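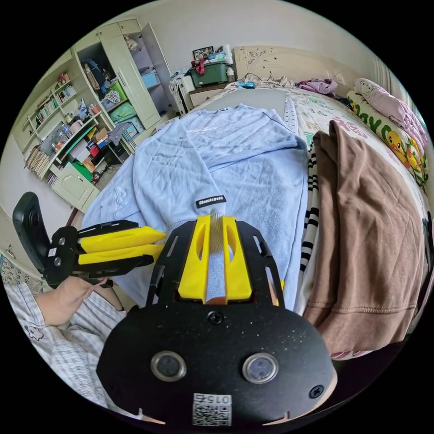
Folding a sweatshirt with two hand-held grippers: how do we get the sleeves in without dragging the whole thing?

Posted in: Clubs & Student Projects > Grippers and Manipulation
Last updated: September

Our college robotics club has entered the laundry task at the Erham student challenge. For the first stage there is no arm at all. You hold a gripper in each hand, fold the garment yourself, and the recordings go off to train the thing that will eventually fold it worse than you do. We have 20 garments on our list and a bed to fold them on, the club room having one table, which belongs to chess until further notice.

T-shirts are fine. Sweatshirts are where we come unstuck. I pinch a fold of the body with one gripper, go for the sleeve with the other, and as soon as I lift, the whole garment follows me across the bed like a dog that has heard the biscuit tin. If I pinch harder I get a thick wad of fabric and the sleeve ends up somewhere under the hem. If I pinch more gently it slips out.

We've tried going slower. It goes wrong more slowly. A single sweatshirt takes me 180 seconds on a good run, and my mother, watching from the doorway, says she could have done the whole basket. Is there a known order for this, or a way of holding the body still?

posted by loosethread

From: halfhitch

You're pinching too far in. If the fold between the fingers is in the middle of the fabric, you're lifting from the middle, and everything around it comes too. Go for an edge. This is what worked for our lot last year, when we did the same task on a borrowed ironing board:

Lay it out flat first, front down, and spend longer on this than feels dignified. Wrinkles in the body are what the sleeve catches on.

Press the body down near the shoulder seam with the closed fingers of one gripper. Press, don't pinch. You want a paperweight.

With the other gripper take the sleeve at the cuff. The ribbing is thicker and the fingers get a proper hold on it. Bring it across low, a few centimetres off the surface, and lay it down the back. Don't lift it up and over as you would with your hands.

Swap and do the other side. Then take the hem at both corners, one gripper each, and bring it up to the collar in one go. This is the only part where both should be moving together.

Sheets are slippery under fleece, too. If the rules let you choose your surface, put a blanket on top. We had to read the Erham rules twice to find out that they do.

Also, please keep the failed runs in a separate folder and label them. We didn't, and spent a fortnight sorting through 2,213 clips, a good share of which were one of us picking the same jumper up off the floor.

From: pennyfarthing_b

have you tried a heavier sweatshirt

From: torque_of_the_town

Mostly agree with halfhitch, though I'd fold the sleeves before worrying about the surface. Two things to add.

Check your finger pads. We had a pair of Soltora grippers that had gone shiny at the tips, and no technique in the world was going to hold a cuff with those. A strip of thin rubber sorted it out, and the judges didn't mind once we'd written it down in the kit list.

Second, agree on one order and make everyone in the club use it. We had one person starting from the left sleeve, one from the right and one who rolled everything like he was packing for Glastonbury. Each method was all right by itself. The policy we trained on the mixture would fold the left sleeve, think about it, and unfold it again.

As for 180 seconds, leave the clock alone for now. Ours came down to under 2 minutes once we stopped regripping every time a sleeve looked a bit crooked. A bit crooked still scored.

Comment from loosethread

Cuff first and pressing with the other one has got me three in a row without the dog effect. The blanket is on order, meaning I have asked my mother. I did try a heavier sweatshirt. It was heavier.

Tagged: folding, two-handed tasks, cloth, Erham challenge, beginners

Recent in this category
Hoodies: does the hood go in first or last?
Azimi starter kit, left gripper won't close fully
How many runs per garment before you lose the will?
Loltine wrist straps, worth it or not
Club has no money, wants robot
Socks (pairing, not folding)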